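3. Artificial blossom in the waiting rooms and workrooms of a small town

3.1 Why we looked at imitation flowers at all

When we began this study we had meant to write only about real plants, and the artificial ones crept in by the side door. People would show us a spider plant or a tired fern, tell us a little of its history, and then wave a hand towards something silk or plastic on the next shelf and say that it didn't count. After the fourth or fifth time of hearing this we began to wonder whether it ought to.

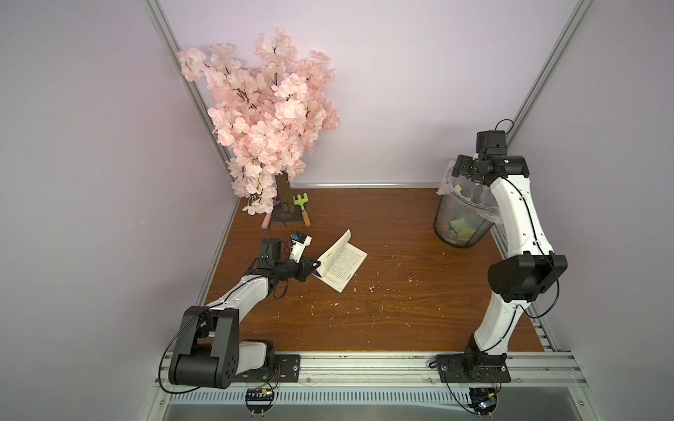 Figure 4. Artificial cherry blossom tree with pale pink flowers, standing in the corner of a wood-grain tabletop against lavender walls.

3.2 The kinds of imitation plant people keep

The blossom tree was the form we came to know best, and Figure 4 gives a fair idea of the type: a short, rough brown trunk, a dark square base, and a great deal of pink for the size of it. Trees of this sort were spoken of quite differently from single stems in a vase. A stem was an ornament, something bought on a Saturday sort of whim and moved about when the shelf was dusted. A tree was given a place. Once it had been put in its corner it tended to stay there, and several people told us they would notice its absence more quickly than they would notice a missing chair.

Of the 3,144 objects written down in our household and workplace lists, 565 were imitation plants of one kind or another. We had expected ivy to lead, as it does in the older writing on the subject, and in private kitchens it still does. In places where the public comes and goes, though – the surgery, the two hairdressers, the upstairs offices in the Jurneck building – blossom was far more common, and pink blossom more common than white. One receptionist put this down to the light, saying that white flowers "go grey on you by the second winter", and we have no reason to doubt her, although we did not test it.

3.3 Blossom that does not fall

Real cherry blossom is loved partly for being so short-lived, and there is a long and rather beautiful body of writing on that theme which we could not hope to do justice to. What interested us was how people spoke about a blossom that stays. We had supposed, somewhat snobbishly, that they would be a little embarrassed by it. A few were. Most of them were fond of it in a plain, settled way, and talked about it as they might about a good lamp.

Branwen Probert, whose family has kept the Probert drapery through three changes of premises, talked to us for the whole of one afternoon in June, with tea, and a good deal of what follows is owed to her patience. She had a blossom tree in the shop and a living cherry in the yard behind it. She told us that customers always asked after the one in the yard, and whether it was out yet, and then stood beside the one in the shop while they waited to be served. "They like to have it near them," she said. "The one outside is for looking forward to."

We found this distinction again and again once we knew to listen for it. The living tree belonged to the calendar, and people used it to talk about late frosts, or the year somebody was married, or how early everything seemed to come nowadays. The imitation belonged to the room. It was mentioned along with the carpet and the heating, and it was remembered for the events that had taken place near it: a long wait for news, a first day at work, a colleague's leaving do.

3.4 Dust and care

It would be wrong to suggest that imitation plants ask for nothing. Dust was by far the most frequent complaint in our interviews, and people had firm opinions on it. Some swore by a soft paintbrush, others by a hairdryer on its cool setting, and one gentleman at the Trokach tearoom carried his whole arrangement out to the back step twice a year and shook it over the wall (his neighbour, whom we also interviewed, raised the matter without being asked). Drooping sprigs were bent up again by hand, and stray petals were glued back or quietly thrown away.

We had not planned to record any of this, and so our notes on it are thinner than we should like. Even so, the time spent was plainly real time, and the people who spent it did not think of it as quite the same thing as housework. Mrs Probert called it "seeing to the tree", which is just what she said of the cherry in the yard.

3.5 Placing and background

Corners were the favourite spot, followed by windowsills. A corner holds a spreading shape comfortably and keeps it from being brushed by coats and elbows, and a plain painted wall lets a pale flower show. Those who had chosen both the wall colour and the tree usually told us that the wall had come first. The exception was the Futus reading room, where the members had been given a tree before they had agreed on any paint, and where the discussion of what would go with it ran, by all accounts, from early spring until well after the real blossom was over. They settled on a soft green. Two of the members we spoke to still think it should have been cream, and we have kept their remarks for Section 4, where we turn to disagreements over shared rooms.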